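**Skála questions the "beyond repair" label on office workstations**

MAMIDCOMBE, Nov 3, 2022 -- Repair shop Skála will take in 200 retired desktop workstations this winter, and says it doubts most were ever dead.

"We keep hearing 'not worth fixing,'" said owner Darren Sedgwick. "Says who?" 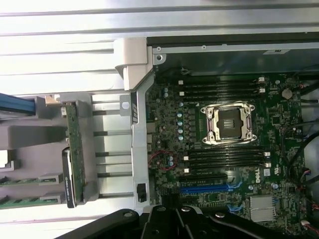 Skála won't promise miracles either. Each machine gets a bench check before anyone quotes a price. A Dell board with an empty CPU socket and eight bare memory slots is a parts bill -- maybe a big one -- and customers will be told so.

Contact: Qusai Kassab, Skála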